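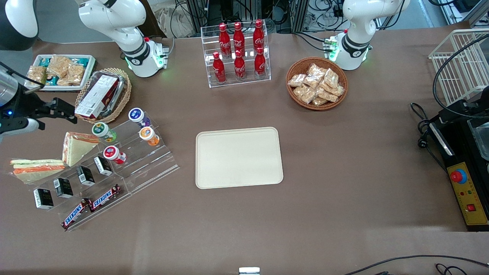
## Ticket 868: right arm stops short on remote pick, snack tray task

**Site:** Rallemstead, bench cell
**Opened:** 3/10/23
**Status:** Fixed, watching

### Problem

While recording remote-control runs of the snack tray task, the right gripper stops above the acrylic tiered display and won't go lower. The operator keeps pushing the hand controller down and the arm holds its height. The left arm follows normally. No fault is raised. The base rings stay green on both arms and the emergency stop has not been pressed.

The task is to pick one yogurt drink and one sandwich from the display, then one Coca-Cola from the rack at the back, and set them on the beige tray. The recording never gets past the first pick.

### Tried

- Restarted the Lutent teleop client. No change.
- Swapped hand controllers left to right. The problem stayed with the right arm, so the controllers are fine.
- Guided the right arm by hand with the motors in free mode. It went down to the bottle caps without any catch or noise. Not mechanical.
- Moved the display 200 mm toward the center and repeated the pick. The gripper stopped at the same height as before.
- Cleared the bench and repeated. Same height again.

### Cause

The right arm was loading an old workspace file from the Murnenden setup, which used a taller table. That file has a floor limit 36 mm above where ours should be. The client clips any command below the limit and writes nothing to the log unless verbose mode is on. With verbose on, the clipped commands show up right away.

### Fix

1. Stop recording and put both arms in hold.
2. Load the Rallemstead workspace file on the right arm.
3. Restart the client and check that both arms report the same floor limit.
4. Jog the right gripper down over a clear part of the table before going near the display.

Ran 2 full demonstrations after the change. Both finished with all items on the tray.

### Open items

- Runs recorded before the fix are marked bad in the Thân dataset. Do not use them for training.
- Request sent for a warning on screen when a command is clipped. Planned for the June client update.
- Leave verbose mode on until then.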